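Mamside Household Handling Project
Progress report to Neramia, equipment and planning
November 26, 2020
Prepared by Kamil Halás

1. Period covered

This report covers equipment purchases and commitments since May. Staffing and software are reported separately.

2. Hand-held grippers

The first order of hand-held grippers has been delivered and is in use in private homes. Finger pads are the main consumable. The original budget treated them as part of the gripper price. We now carry them on their own line, at 300 per quarter, and ask that this be kept for next year.

Spare fingers were quoted by two suppliers. Gistholm offered the lower unit price with a lead time of up to 90 days. Marchetti charges more and ships from stock. We propose to buy the base quantity from Gistholm and keep Marchetti for urgent replacements.

3. Task objects

Recording continues on small personal items: watches, bangles, beaded bracelets and an open box to sort into. Work is done on ordinary tables in furnished rooms.

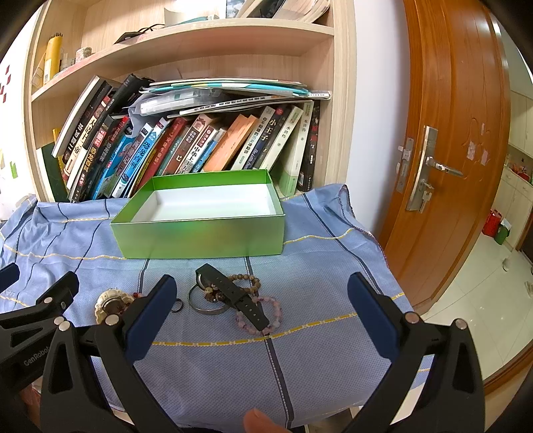
Objects of this size set the requirement for the next purchase. Thin rings and bead strings need better fingertip control than the larger kitchen items used in the spring, and the pad material has to be chosen with that in mind. Two pad grades will be tested before the quantity is fixed. The test samples cost 400 in total and are already paid.

Boxes, tablecloths and similar items are supplied by the households. No furniture purchase is planned.

4. Robot arm

The purchase of a fixed arm is moved to the second half of next year. The mounting plate drawing is not final, and the quotation from Marchetti excludes the controller cabinet. A revised quotation has been requested with the cabinet, cabling and one service visit listed as separate items.

5. Decisions requested

Approval of the separate pad line.
Approval to split the finger order between Gistholm and Marchetti.
Agreement to carry the arm budget forward unchanged.

Related items
Mamside: storage and charging plan
Supplier terms, Gistholm
Equipment register, May update

This site uses cookies to remember your settings. Accept | Manage preferences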